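Hular Store Log for Franchise Owners

Hi, I'm Jaxon Després, and I make the Hular. It's a plain desk unit with a screen and a small receipt printer, and it keeps one running record of every inspection, grade and letter your franchisor sends you. I owned 11 sandwich shops around Brivport before I built the first one, and I kept all that stuff in shoeboxes (my accountant still brings it up!).

You type in the visit, the score and who signed it, and the Hular stamps the entry so the date can't be changed later. If a grade gets revised, the old one stays right next to the new one. 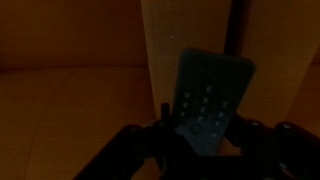

Blue-gray TV remote with its number buttons

What you get

The desk unit
Power cord and wall plug
6 rolls of printer paper
A printed manual, 91 pages, which I wrote myself, so go easy on me

It holds over 400 store visits before you need to move the older ones to a memory card. Most owners I talk to won't hit that for years. If you run a big group, get the card now and save yourself the shipping.

I added a side-by-side view in April after a bunch of you asked for it. Pick any two stores and you see their grades lined up by quarter – great for renewal talks! Older units get it free, just write to me with your serial number. 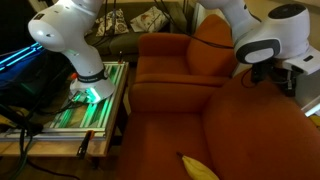
Which model should I buy?

The Longo is the basic one and does up to three stores. The Zatano has the bigger screen and no store limit, and it's what I'd get if you're planning to grow. Same printer in both, same paper.

Orders placed before Sep 1, 2026 ship free. Spare paper is on the parts page.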